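Search this site Enter keywords Go

Cleaning up audio from old oral history tapes

6 min read
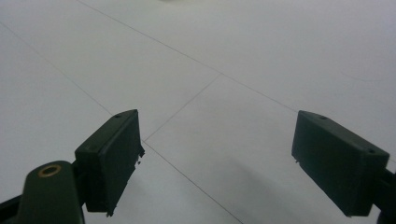 By Shoshana Oyelaran
Filed in July under Sound

The Ulbridge tapes are 41 compact cassettes recorded during a dig season at the old tannery site. Most of them are interviews with people who had worked there or grown up next to it. I was asked to produce listenable files for the archive and a shorter edit for the visitor center. Several people have asked for my settings, so I am writing them down in one place.

Transfer first. I used a two-head deck with the azimuth screw exposed and adjusted it for every side of every tape. The method is simple. Sum the two channels to mono, play a passage with plenty of consonants, and turn the screw slowly until the top end is at its brightest. On these tapes the correct position moved as much as a quarter turn between sides. A sound editor cannot put back what a misaligned head never picked up, and no plug-in I own gets close.

Dolby was left off during transfer, even on the tapes marked as Dolby B. The labels were wrong on at least two of them. I captured everything flat at 24 bits and 96 kHz and decoded later in software, where I could compare both versions against the room noise between questions.

The files were named by tape, side and pass. If I stopped and restarted, that was a new pass. The session notes went into a plain text file with the same name.

Then the noise. There are three kinds on this collection and they need to be handled in this order:

1. Hum. The recorder was often run off a generator, and the hum drifts with the load. A fixed notch at 60 Hz misses it after a few minutes. I used a tracking filter with four harmonics and a narrow width. More harmonics than that started to thin out the men's voices.

2. Clicks and handling noise. The interviewer, Rosenthal, held the microphone, and every shift of the hand is on the tape. I repaired these manually in the spectral view. The automatic setting caught the clicks but also rounded off the letter T.

3. Hiss. Broadband reduction of 4 dB, done once. I tried two lighter passes on tape 9 and could not tell the results apart in a blind comparison, so the extra render time was wasted.

Equalization was minimal. A high-pass at 80 Hz, and a shallow cut at around 1000 Hz on the interviews done in the site trailer, where the metal walls ring. A small lift at 3000 Hz helps speech carry over the visitor center speakers. The archive copies do not have that lift. They have no equalization at all, apart from the Dolby decode where it applied.

Speed was the slow part. The Ellus portable they used ran fast when the batteries were fresh and sagged toward the end of a set. There is a church bell on five of the tapes, and I used it as a pitch reference. Where there was no bell, I used the generator hum from before it was filtered out, which is a poor reference but better than guessing from a voice. Keep the unfiltered transfer for this. I overwrote one and had to run the side again.

For the edit, Arlo Tillman made the selections on paper from the transcripts and I cut to his list. About a third of his cuts did not work in sound. A sentence that ends cleanly on paper may run straight into the next breath, and a long answer may change distance from the microphone halfway through. We moved the cut points or dropped the passage. Room tone was taken from the same side of the same tape in every case. Tone from a neighboring tape is audible at the join even when the level matches.

Delivery was WAV for the archive and a 192 kbps file for the website. Trusturmont asked for loudness at minus 16 LUFS for the gallery units, and I delivered that as a separate set. The checksums are in the folder with the notes.

Still to do: side B of tape 30, which has a crease near the start. I have a donor shell for it and have not yet opened the original.

3 comments

tapehead_mo
Did you bake any of these? I have a box from the same period and two of them squeal.

Shoshana Oyelaran
No. Baking is for binder problems on certain reel stock. For a squealing cassette I would replace the shell and pressure pad first.

Lorne K.
The bell trick is good. What did you do about tapes where the speed changes partway through a sentence? I get an audible step when I correct it in blocks.

Search Recent posts Older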